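Tips for Comparing Grippers and Hands at the Kitchen Sink

Last updated March 16, 2026

In my work I test arms and grippers for dish handling. Many readers of this page have written to me that their gripper is good on the bench and bad in the kitchen. I have collected the tips which I use myself. They are for small teams and for hobby people with one arm and one sink.

Choose the plates first

Please buy your plates before you buy your fingers. I use plain dinner plates with a raised rim, all from the same box. When one breaks, I replace it with the same model from the box, never with a plate from the cupboard. Write the weight on a piece of tape under each plate. Mine are 345 grams. A gripper which holds a paper plate teaches you very little.

Where to grip

There are two places to hold a plate, on the rim or across the face. The rim grip needs less opening, but the plate turns in the fingers if the grip is not in the middle. The face grip with thin flat fingers is more stable for me when the plate goes into a rack. The thin fingers can also go between two plates, and thick rubber pads cannot.
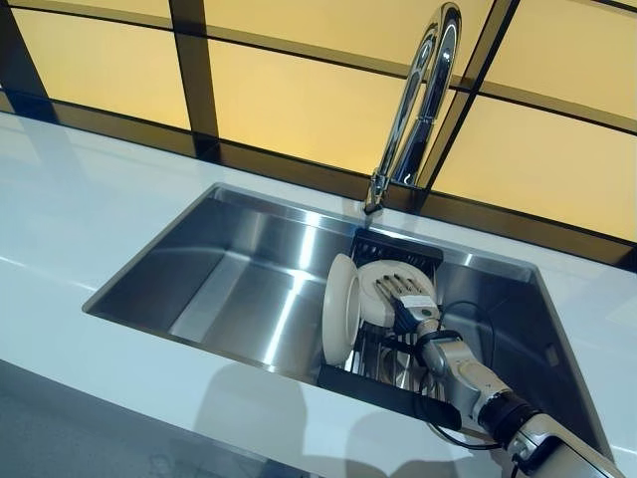 Leave one free slot between plates during the first tests. When the arm can do this without touching the neighbor, close the gap. I move the rack only between series, and I mark its corners with a grease pencil so that it comes back to the same position.

The cable

Look at the cable through the full movement before you run anything at speed. Move the arm by hand or in slow mode, from the counter to the far end of the rack. The loop must be long enough for the wrist to turn, and short enough that it does not catch on a wire of the rack. I lost one connector in this way in September. Now I use two soft ties and check them every morning.

Shiny sinks and the camera

Steel and glazed plates are difficult for depth cameras. What helps:

Turn off the strong lamp directly over the sink and use light from the side.

Fix the exposure. Automatic exposure changes when the arm moves over a white counter.

If your lighting behind the counter is colored, do the white balance with this light on.

Record some pictures with an empty rack and keep them for comparison.

Two-finger gripper or hand with many fingers?

I had both on the table for this comparison. The simple gripper was from Tronlow and the hand was from Birngate. For plates I prefer the simple one. It closes, it holds, it opens, and when there is a mistake I can find the reason in a few minutes. The hand is better for cups, sponges and bottles, where the shape is different each time. But it needs more care. Check each finger alone before you check them together, and give the hand free space around it when you do so.

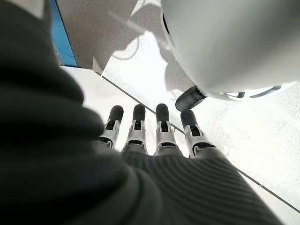
Look also at the fingertips. A soft tip collects soap, and then it slides. I wipe the tips with warm water and a cloth after every series of 13 plates. Alcohol made one set of my tips hard, so I do not use it now.

How many tries

Do 100 picks with each gripper before you form an opinion. The first ten always look too good or too bad. For a final choice I go to 500, with the same controller and the same speed. I use the Rotich controller for both, even when the hand comes with its own. If you change the gripper and the controller on the same day, you cannot know which one helped you.

Write down every failure in a few words: "slipped", "hit rack", "did not see plate". Short words are easy to sort later.

Before you go home

Park the arm away from the faucet. Dry the rack and the fingers. Save the settings file with the name of the gripper in it.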